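Gray metal bin, smudged inside — repaint it or leave it?

nurnach_nan
OK so I finally talked my way into one of those big gray sheet-metal bins with the tall sloping sides, and I want it for firewood on the back porch. I love it!! My husband says it looks like a dumpster. The inside is all smudges and worn patches and there's a brownish stain on one wall, and I can't decide if I should strip the whole thing and repaint or just load it up and quit fussing. I've got half a can of Nulby enamel left from the porch chairs (that stuff goes on like a dream, by the way).

Erasto Mfinanga
Leave it. You're going to throw split oak in there every night from November on, and the paint will be scraped up by the second load.

brakby45
Disagree with Erasto. Find out what the stain is first. If it's rust, it'll keep going under the wood where you can't see it. Scuff it with 80 grit, wipe it down, one coat of primer, done in 45 minutes plus drying. I did my Magesa coal box that way and it still looks decent.

Erasto Mfinanga
A coal box sits indoors. Hers is going on a porch.

brakby45
All the more reason to prime it??

nurnach_nan
Ha, OK you two. I tried a damp rag on one corner and the smudges mostly came off, but the brown spot hasn't budged. Is vinegar safe on bare metal or am I asking for trouble?

pinecone_lu
Vinegar's fine if you rinse and dry it right after. I'd skip the enamel on the inside and only do the outside, where your husband has to look at it. Also put it up on 2 bricks — air underneath makes a bigger difference than any paint, in my opinion. Can you post one that shows the inside walls?

nurnach_nan
Bricks, good idea, we have a pile behind the shed. You can see the stain on the far wall:

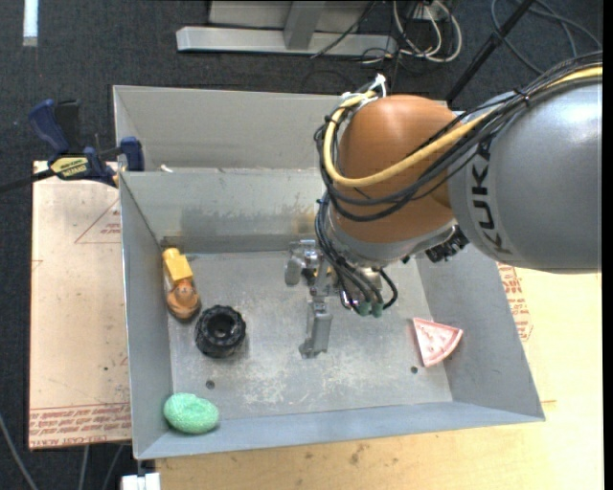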